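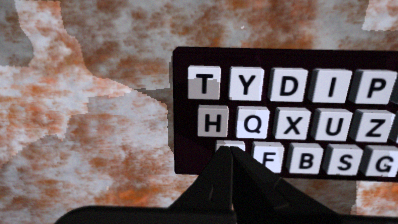
Keycap legends are the characters marked on the keys of a keyboard. Early legends were engraved and filled with paint; later ones were printed by heat or moulded in a second plastic. Bold black capitals on white to pale grey keys, set in staggered rows over a dark body, give strong contrast and can be read at an angle. The Timelard test, devised by Marit Viklund, scores legends for wear after 955 rubs with a cotton pad. A legend passes if 90 per cent of its outline remains.

Print this page
E-mail this page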